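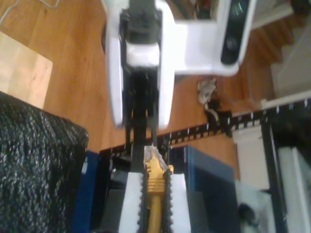

Lemlem Yilma thinks I should stop counting the malas and just sit. She told me so on the phone last night, and she added that the full moon circle got along fine in August when no one kept a list of anything.

I wrote the list anyway. The women's retreat at Marinho starts Friday and I am leading the morning meditation for the first time. I have a cold coming on and I slept badly.

19 November 2019

Up at 4 to practice. Lit the candle, did the breathing, then chanted to Durga for one full round and part of another. My knees hurt by the end. I lost my place twice and started over the second time. Afterward I sat with my tea and wrote down what came up, mostly worry about my voice. It goes thin when people are listening.

Went over the order again: opening song, silence, the reading, silence, closing song. I cut the second reading. It was pretty but it was there to fill time. 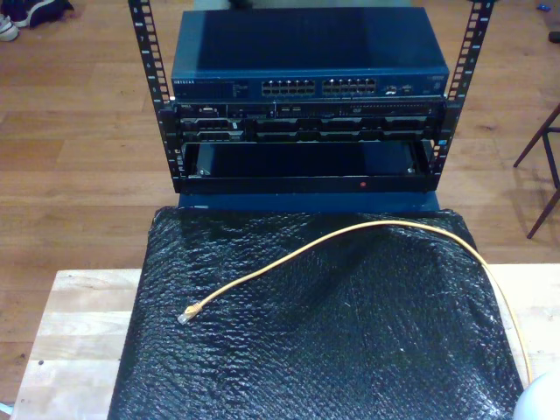

Evening

Nineteen women are signed up now. Two of them asked if they could bring their daughters, and I said yes without asking anyone. I will have to tell Lemlem tomorrow. She will be fine with it, but she likes to be asked.

Drove to Prurna for flowers and came back with marigolds and no incense. The shop wanted too much for it. We can use what is left from the equinox, if the box is still in my hall closet — I have not looked.

Tried the closing song standing up and it went better than sitting. I may ask everyone to stand. The older women can stay in their chairs if they want to.

I keep thinking about what my aunt said, that you don't call the Goddess, you clear off a chair for her. I used to find that annoying. Tonight I said it out loud in the kitchen and wrote it on the back of the reading. I don't know yet if I'll use it.

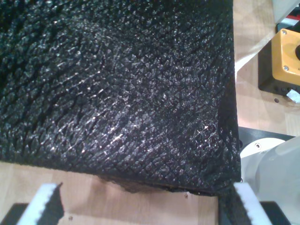 Tuesday, before bed.

Did a short sit, no chanting. Throat is sore. Honey and lemon, then lights out. Tomorrow I need to call Marinho about the blankets and find that incense.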